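Vorolel Asks Computer Refurbishers to Show Their Numbers

Fri 5 July – Vorolel, the independent review group for secondhand electronics, today called on sellers of refurbished desktop computers to stop using the word "refurbished" until they can say what it means.

The group compared 1286 online listings collected since April. Of those, 1088 gave no account of what had been tested, replaced or cleaned before the computer went on sale.

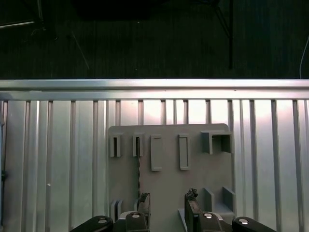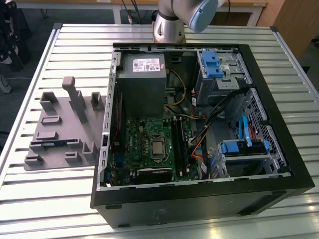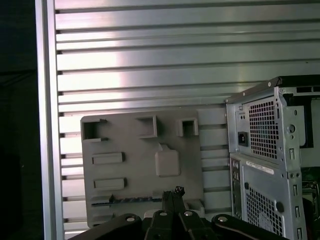

"We keep hearing that buyers trust these labels," said Covadonga Montoya, who led the review. "Maybe they do. I would like to know what they are trusting. A seller can wipe the dust off a case, print a grade on a sticker and charge more for it. As far as we can tell, plenty of them stop there."

Vorolel also looked at 11 grading systems used by sellers in the Otley and Prothero trade networks. Only 2 of them explained the difference between their top grade and the one below it in terms a shopper could check. The rest relied on phrases such as "like new" and "professionally restored," with no word on who the professional was or what had been restored.

The trade has promised to fix this before. A shared label called Grultis was announced with a good deal of noise and was supposed to settle the matter. Vorolel has read the Grultis rules and is not persuaded. Sellers grade their own stock, file their own reports and face no penalty for getting it wrong.

"I am told the second version will be stricter," said Jolanta Śliwiński, Vorolel's policy editor. "We were told that about the first version – while it was being written. Until there are outside checks, I would treat the logo as decoration."

Vorolel is asking sellers to publish, with each listing, the tests run, the parts replaced, the age of the main components and the length of the warranty. It does not accept the argument that this would cost too much. Any shop that does the work already has to write it down somewhere.

Shoppers are advised to ask for the test record before paying, and to keep a copy of the listing.

The full review is available from Vorolel on request. Sellers who dispute the findings are welcome to send their records.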